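### 6. Descaling the Dunne kettle

Do this every 22 boils, or when your tea starts to crunch.

1. Switch the kettle off at the wall and let it cool. Waiting is part of the procedure, however little it feels like one.
2. Empty it and tip in one Rollstead sachet. The sachet is marked "tear here", which is optimistic. Use scissors.

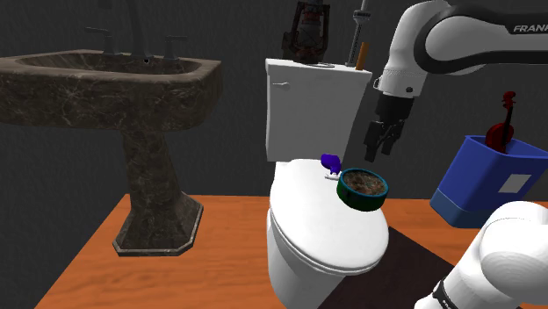 3. Fill to the MAX line with cold water. Boil once, then leave for 301 seconds. Our engineers tested 298 and were not happy.
4. Pour away and rinse until the water runs clear.

> **Caution:** Do not drink the solution. It looks like weak lemon squash and tastes like regret.

> **Note:** Homes in Stondthorpe have very hard water and may need two sachets.

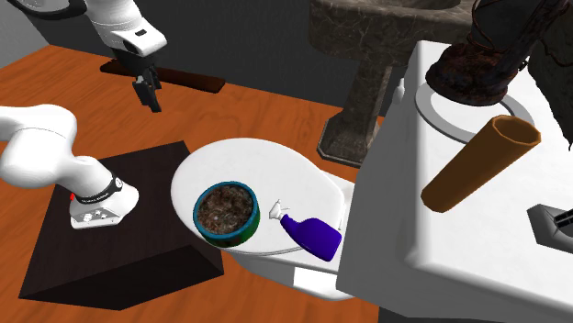
5. Push the spout filter back in until it clicks. If it clicks twice, it has come out again.
6. Boil a full kettle of plain water and throw that away too.

If the red lamp still flashes, write to Rafail Tsoukalas at the Pliltley service desk. He answers on Saturday mornings.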